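4. Setting up a coaching client's work history

This section covers entering a client's past jobs in Mistisov and preparing the timeline for a first session. It assumes the client already has a profile. If not, go back to section 3.

Before you start, ask the client for a current resume and a list of any unpaid work they want included. Only coaches and office managers can edit a timeline. Clients can view it and add comments.

1. Open the client's profile and select History.

2. Select Add Role. Enter the job title as the client would say it out loud. The official title can go in the Notes field, which holds up to 700 characters.

3. Enter the start and end month. If the client remembers only the year, leave the month blank. Mistisov uses July as a placeholder and shows the entry in gray.

4. Choose a role type: Paid, Unpaid, Study or Care. Care includes time spent raising children or looking after a relative.

5. Repeat steps 2 to 4 for each role. A timeline can hold up to 50 entries.

6. Select Save Timeline.

Note: Gaps between roles are not flagged unless you turn on Show Gaps under Display. Many coaches leave this off for the first session.

Caution: Deleting a role also deletes the client's comments on it. To keep the comments, use Hide.

Importing from Karnon

If your office used Karnon, you can bring in old timelines instead of typing them.

1. In Karnon, export the client file with the Dates and Titles boxes checked.

2. In Mistisov, go to History, then Import, and choose the file.

3. Check the role types. Karnon did not have Care, so those entries arrive as Unpaid.

4. Select Confirm.

Imports cannot be undone after 13 days. Check dates with the client before then.

Adding a picture to an entry

Each role or interest can carry one picture. It shows beside the entry on the client's view and on the printed timeline.

1. Open the entry and select Picture.

2. Choose a file, then type a caption. Keep it short, as long captions are trimmed in print.

3. Select Preview to see how the picture and caption will look together.

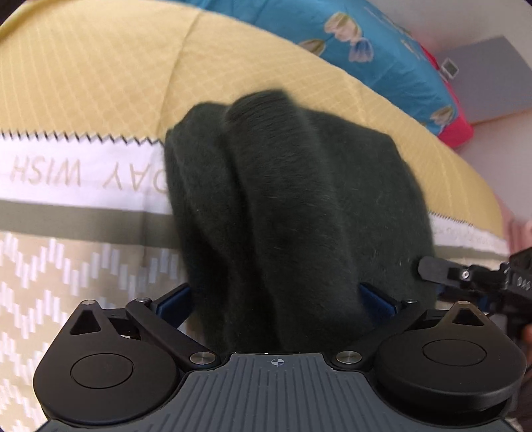 Picture preview with caption: Dark green fuzzy garment on patterned fabrics

4. Select Done. To change the picture later, open the entry again and select Replace.

Note: Pictures are left out of the plain text report.

If a saved timeline does not appear for the client, check that Share with Client is on. For other problems, write to Wycliffe Mohamedi at the Obeidat support desk and include the client number, not the client's name.

Section last revised 2025-05-11.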